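Bench Gallery – Plidideo, equipment round two
Posted by Xiuying Cheng, updated 12th September

Quick one, between calls. People keep asking what the money went on and what we want next, so this page does both. Budget notes first, bench at the bottom. Will add more as I get to it.

If you only want the ask, skip to "What we're asking for". If you're planning a bench of your own, the boring parts are probably more use to you.

Where we are

Two-arm tabletop bench, everyday objects, short tasks. Arms came through Miettinen, mounts and small hardware from Gorner. Gelluvley does the service plan. Three suppliers, three invoices formats, one spreadsheet that I'm the only person brave enough to open.

First round was planned in a rush and it shows. Arms got all the attention. Everything that wasn't an arm got one line called "misc", and misc is what blew up on us. Brackets. Cable. Longer cable. Screws in a size no one stocks. A curtain. Then another trip for things to put on the table.

What we'd do different

Price the bench, not the arm. When the quote lands, write down everything that has to exist before the arm can do a single useful thing. Table, mount, power, stop button, cable runs, backdrop, lights, objects. If it isn't on the quote it's on you.

Ask what's in the box. Our first Miettinen quote had grippers as a separate line and fingertips as another separate line, on the next page. We missed page two. Entirely my fault, I was reading it on my phone.

Ask about lead time on the small parts, seperately from lead time on the arm. The arm showed up when promised. The mount from Gorner took 17 days longer, so we had a very expensive thing in a crate and nothing to bolt it to. Order mounts first. Or at least the same morning.

Get spares in the first order. Fingertips, cable ties, a full set of screws, one spare cable of each kind. Shipping on a second small order cost us more than the parts did.

Set money aside for cable. Cable at the wrist needs slack, and slack needs somewhere to go when the arm swings back. Buy it longer than the drawing says. We bought to the drawing.

Check the table. Ours was fine but only by luck – I never looked up the load rating until the arms were already on it.

Props are a budget line

Had an argument about this one internally. Finance asked why a robotics project was buying kitchen things and toys. Fair question. Short answer is that's what the tasks are made of.

Current prop list is 71 items. Mostly cheap, a few dollars each, but they get dropped, squeezed, scuffed, and replaced. And when a product is discontinued you can't just swap in the next one along, the shape is different and the old runs don't line up with the new ones. So now we buy doubles of anything we like. Label the double, put it on the shelf, don't let people borrow it for lunch.

Things worth having a mix of:
– stuff with lids and knobs
– soft stuff that folds up on itself
– boxes, baskets, trays, anything that holds other things
– flat thin stuff like cards (hard to pick up, cheap to buy, good value all round)
– at least one thing with buttons

Space

Measure the swing, then measure again with the second arm in. We planned the floor for one arm and added the other on paper in about a minute. Everything fit. What didn't fit was a person standing next to it holding a screwdriver. We ended up turning the whole table and redoing the power.

Storage too. Props need shelves, shelves need wall, and the wall was supposed to be the whiteboard. Put it in the plan.

Service plan or no service plan

Went back and forth. Gelluvley quoted a yearly plan, one visit plus phone support. Looked steep next to the price of one arm. Looked better once we worked out what a week of idle bench costs, with two people on payroll waiting. We took it for the first year and will look again in November. If your team has someone who likes taking joints apart, maybe you don't need it. Ours is happy to take them apart, less keen on the other half.

Read the plan for what counts as wear. Fingertips don't get covered. Cables are covered if they fail, not covered if they're "damaged in use", and I'd love to hear how a cable on a moving arm fails any other way. Asked. Still waiting.

What we're asking for

Round two, in order. If the money runs short, cut from the bottom.

1. Spare gripper, complete, on the shelf. Top of the list by a mile. Right now one broken gripper stops a whole bench.

2. Fingers in other shapes. Gorner can make them to our drawing, minimum order is 4 sets. We'd use all of them.

3. Prop restock plus doubles. See above.

4. Cable tidy-up. Proper clips and sleeves, an afternoon of someone's time. Cheap. Keeps getting bumped for exciting things.

5. Better shelving. Would be nice.

Total comes to around 3000 dollars before shipping, with the spare gripper being most of it. No new arms in this round. I know two of you wanted a third arm. Please go stand in the room first and show me where.

Questions I get a lot

Used or new? New for arms, used for everything else. The table is used. Lights are used. Used arms can be a good deal but you want to see one run before you pay, and every seller we tried was too far away to go.

Lease? Looked at it. Monthly number was friendly, the total wasn't. Makes sense for a short project. Plidideo isn't short any more.

Can we borrow props from you? No. Ask me for the list, go shopping.

How long from order to first task? Longer than the plan. Put in the wait for parts, then time for mounting, then time for finding out which part is missing.

Bench pictures

At the bench – pickup tasks, and a fair look at where the money sits. Budget talk always goes straight to the arms, and fine, they're the big number, but look down at the table as well. Red box with the little wooden knob, turquoise basket, pink tray with cards in it, the bowl with the black lid, all prop budget. The grey and white one in the middle is our "thing with buttons", eight on the top panel. Up at the wrist you get the loop of black cable I keep going on about (item 4, people, item 4), and the fingers just over it all are the part items 1 and 2 are for. Second arm is top right. Comments to me by email please, not on the spreadsheet. 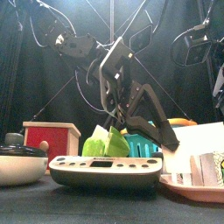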